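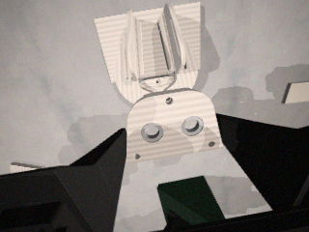
Do we need to buy the second arm before the summer budget closes? Hold off until the vendors have answered on spares and service, and put the money into grippers and fixtures first.

February 2025, bench notes, planning for the assembly cell

Went through the Rarnar quote again with Mỹ Ông. The headline number looks fine until page three, where the controller license turns into a yearly charge. They call it "optional." Without it you get no logging and no remote stop, so I'm counting it as part of the price. Integration is quoted at 14 days. Last time they said something similar and we were still chasing cable drawings in July.

Wolen is cheaper up front and vague on everything else. Lead time on replacement fingertips is 17 weeks. I asked twice whether that was a typo. It stands. If we go with them we would have to stock our own, at 600 dollars a pair, and I can't see fewer than four pairs lasting us a year of small-part work. Their brochure claims the tips are "maintenance free." OK.

Mỹ thinks I'm being too hard on Wolen and that we could print tips ourselves. Maybe for trials. I don't want printed tips on anything with a throughput target attached to it.

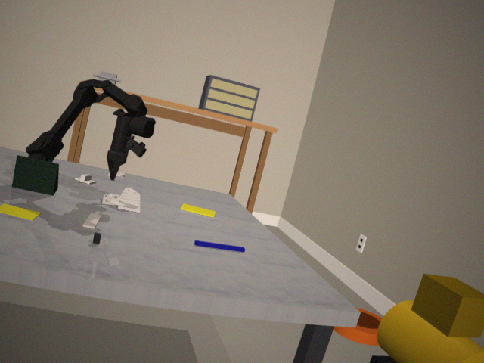 The other line I keep coming back to is simulation time. Phan wants to sell us seats by the month, and the argument is that we find reach problems before spending on hardware. Fair enough for reach. I don't believe it for contact. Friction is whatever somebody typed in, and a part that seats nicely in the model can still jam on a real burr. I would pay for one seat, for layout, and cancel it when the layout is frozen. Their salesman wants us to take 13 seats to get the discount. We don't have 13 people who would open it.

Rough order of spending as I see it now:

Fixtures and part trays, from our own shop
Two spare gripper sets, whichever vendor
One Phan seat, month to month
Second arm, only after the first one has run a full shift without someone standing next to it

Mỹ wants the second arm above the Phan seat. Noted, still disagree.

Zurnville site says they have an older arm we could have for the cost of shipping. No service record. I've asked for hours on the joints and a photo of the controller plate. If they can't find either, I'm not paying freight on it.

To do: get Rarnar to put the license cost in writing for years two and three. Ask Wolen who does repairs, and where. Mỹ to check whether floor power covers two controllers on one circuit.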